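Energy corner: what we learned from our first winter of saving heat

Dear members and friends,

In the last newsletter I promised to write something on the heating costs in our building in Studach. Several of you asked for it already, so I am sorry that it comes only now. I tried to keep the numbers few and the words simple.

Our group rents the ground floor and one half of the upper floor. The building gets its heat from an oil boiler which is older than most of our younger members. Last winter we paid 3497 dollars for heating oil, and this was for a winter that everybody remembers as mild. When Gertraud Wallner showed this bill at the meeting, it was quiet in the room for a moment. We spend less than this on all our printing and postage together.

So we decided to look where the oil goes. We did not want to buy anything new before we understood the old things. Timo Hamann borrowed a simple meter for the boiler, and for 47 days he wrote down how long the burner was running, and also the temperature outside at breakfast time. I put his notes into a table. The result surprised me. The burner was running almost the same hours on the days when the house was full and on the days when only one person came to collect the mail.

The reason was the timer. It was set many years ago for a company that worked in two shifts, and it started to heat at four in the morning. We never changed it, and I think we did not know that it was possible to change it.
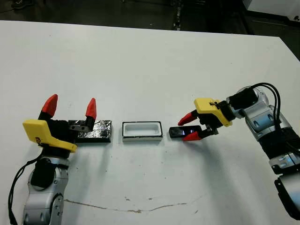 Soo-ah Seo wrote to me after she read my first draft that the timer is only half of the story. In her opinion the bigger mistake is that we heat the stairs. The door between the stairs and the hall stays open the whole day, and the radiator under the stair window has no valve, so it is always fully on. She asked if we could close this radiator before we talk about anything more expensive.

I think she is right, and I went to look at it. The radiator has a screw at the lower side which can be closed with a key, but it is stuck with old paint. Reinhold Tiedemann will try it with some oil (the other kind of oil!) and a bit of patience. If it breaks, we will have water on the stairs, so he wants to wait until the heating season is finished.

The timer is now changed. Heating starts at half past six on the days with a morning program, and at noon on the other days. At night the water in the pipes is kept at a lower temperature, but it is not fully off, because the pipes on the north side run very close to the outer wall. The first people in the morning have noticed the difference. Please keep a sweater in the building if you come early.

We also asked for two offers. The company Ruppert would clean and adjust the burner for 175 dollars, and they could come in March. The second offer is from Zoka, and it is for new valves on all radiators. This one is much higher, and I do not want to give the sum here, since they are still correcting it. They had counted the radiators of our neighbors as well.

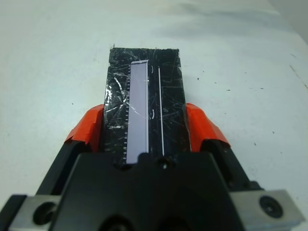

Why do we not ask the owner to pay for the valves, wanted Bernd Tiedemann to know, when the owner is the one who keeps them after we move out? It is a fair question. Our lease says that repairs of the heating belong to the owner, but improvements belong to us, and it does not say which one a new valve is. I have written to the owner and asked for his opinion. I did not get an answer yet.

There is also the idea to leave oil completely. In Prerkadley a group similar to ours has connected their house to a small wood chip plant which they share with the school. I spoke with them on the phone for a long time.
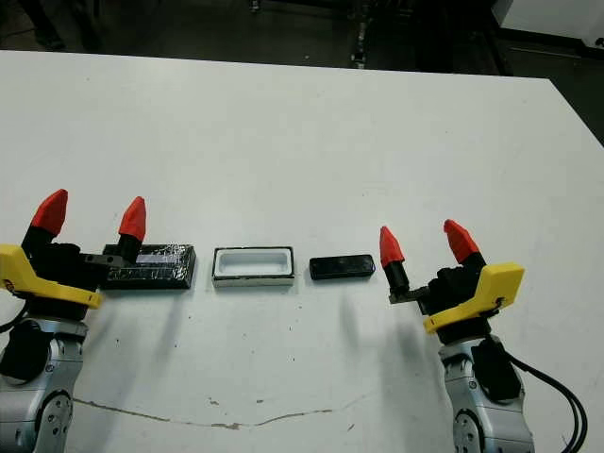

They are satisfied with the heat, but they told me that the permits took two years and that the delivery truck needs a lot of space to turn. We do not have this space unless we give up the bicycle stand. They also said that the price for chips went up by roughly 5 percent since they started, so it is not a fuel that protects you from every surprise. Still, I would like to visit them, and there is room for three more people in my car.

Until we know more, I ask for small things. Please close the door to the stairs behind you. Please open the windows wide for a few minutes and then close them again, and do not leave them tilted for hours. If a room is too warm, turn the radiator down before you open the window. The last person in the evening should check the kitchen, where the small electric heater was left on more than once.

The decision about the offer from Ruppert will be made at the meeting on 6th February. The table with the burner hours hangs next to the coat rack, and you can write your remarks on it with the pencil.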